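Old desktop shuts off by itself after a while, is it worth fixing?

Hi all, I have an old desktop that my late uncle put together, and I'm rather fond of it. I use it for the family tree and for bookkeeping for our little garden club in Kincaid. Lately it switches itself off after 12 minutes or so of use, with no warning and no message on the screen. The fan gets very loud just before. I've dusted the outside and moved it off the carpet. Is it worth repairing, or should I let it go? I could spend $90, but not much more than that. 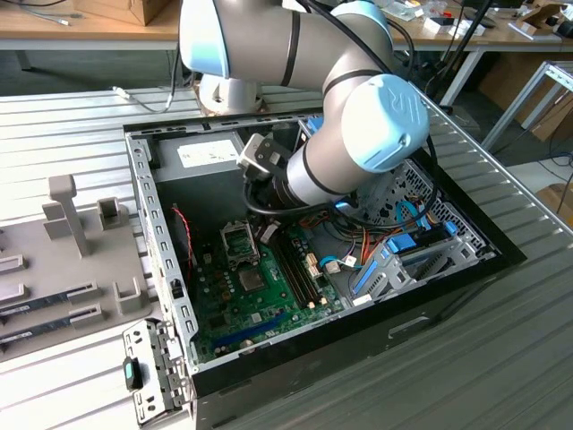 Yurani Paucar
Loud fan and then a sudden shut-off sounds like heat to me, so please don't give up on it yet! Mine did the very same thing one September, and the trouble was the paste between the processor and its cooler, which had dried to a grey crust over the years. A small tube costs next to nothing. Turn the power off at the wall, take the cooler off gently (a little twist helps if it's stuck), wipe away the old paste with a lint-free cloth and some rubbing alcohol, and put on a fresh dab the size of a pea. Then have a look in the BIOS, where most machines show the processor temperature. If it's sitting at 76 degrees while doing nothing at all, the cooler isn't seated properly and you'll want to try again. And do copy your family tree files somewhere safe first, before you touch anything.

Leidy Palomino
I'd agree with the paste, though a tired power supply can behave the same way, so keep that in mind if the temperatures look fine. Whatever you do, don't open the power supply itself. Just swap the whole unit. A 600 watt one is plenty for bookkeeping, and a second-hand one should leave you some change for a cup of tea.

dremmont_dave
just get a laptop

Related
Computer fan loud on startup, then quiet
How do I move my files off an old hard drive?
Where to recycle a monitor in Dremmont
Colour looks washed out on second screen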